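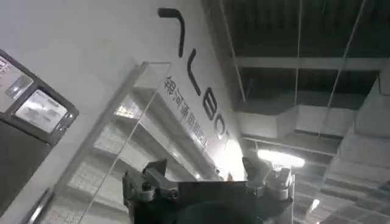

January 3, 2023. First day back in the shop after the break, and most of it went to the clear acrylic for the Dustham stand. Bradley wants the sheet upright in front of a white wall with printing on it, so I spent the morning checking how much glare we can live with. The acrylic picks up the ceiling grid and the light tiles, mostly in its lower half, and the black logo on the wall washes out toward the bright side, along with the end of the blue-gray line of Chinese characters. The dark housing with the two small screens has the same trouble, a bright spot on each.

Tried Natsumi's matte film on an offcut, 46 by 107 cm. It kills the reflection but clouds any small lettering behind it. Not good enough for the Dustham text.

Edges: flame polished one side, left the other sawn. Polished edge catches a lot more light. Kazue prefers it, I don't mind either way.

Used 13 of the small standoffs, two stripped. Hanna is ordering more from Arai.

To do: ask Ayane if the lights at Dustham can be turned away from the wall. Cut a second test piece, 8 mm, and lean it back a few degrees. Find the October notes on the base plates.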